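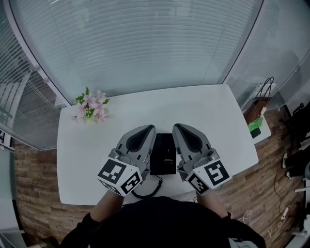
Ticket: round timer out of sync, Brunton boxing club
Opened 09/09/2023 by Warrick Gilchrist

Bell rings 6 seconds early in ring 2. Ring 1 fine. Sparring cut short all morning, coaches yelling.

Tried: power cycle, no change. Swapped cable with ring 1, no change. Reset to three minute rounds, ok for two rounds then drifts agian.

Checked settings. Warning buzzer still on the old amateur preset from June. Cleared it. Ran 8 rounds, bell on time.

Leaving open til after the Clilton card. If it drifts call me, dont touch teh preset.

Recent tickets
Pliltis scoring tablet wont charge
Lestaten weigh-in scale reads high
Ring 1 corner light out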